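The Return of the Sorting Question

Prurport is changing the recycling rules again, and we have been asked to be pleased about it. From August, households on the east side go from one bin to 2, with paper and card in the new one and everything else staying where it was. The notice calls it a simpler system. I have read it several times and still can't find the simpler part.

Some history for newer readers. The town used to have separate collection. Then Wunus won the hauling contract and told us that mixing everything together would raise the amount we recycled, because people find sorting a chore. We mixed. The first annual report had a handsome green cover and a chart with no numbers up the side. The second had no chart. Now Wunus would like us to sort again, and the fee goes up $45 a year for the privilege.

My doubts aren't about recycling. I rinse the jars like everybody else. What I would like to see is where the stuff goes once the truck turns onto Sung Road. The notice says paper is "directed to regional partners," and a phrase like that could cover a paper mill or a hole in the ground. I called the number printed at the bottom and was told to check the website. The website told me to call the number.

Then there's the app. Pokia, which we are all invited to download, will tell you which bin a yogurt lid belongs in. I tried it with a pizza box and got three answers in one evening, depending on how I spelled cheese. It also wants to know my location at all times, which seems like a lot to ask on behalf of a lid.

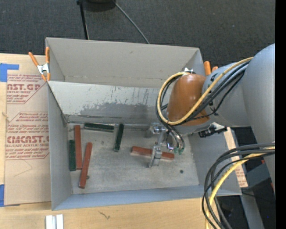 Several readers on Sung Road wrote in to say I was being unfair, and that their street did the paper trial last winter with hardly any trouble. One of them pointed out that the paper bin was full every time and the other one half empty, so something must be working.

Maybe so. A full bin tells me people put paper in it. It doesn't tell me the paper was sold, or pulped, or kept dry in the yard. The trial covered 544 homes, and the only result made public is that most of them "felt positive." I feel positive about the dentist once I'm out the door.

The council takes written comments until 10 p.m. on the last day of the month. If you send one, ask for tonnage in and tonnage out, by material, for each year of the contract. Ask for the name of the mill, too. And if you were in the trial and still have the original flyer, please drop a copy in our mailbox, as mine went out with the recycling.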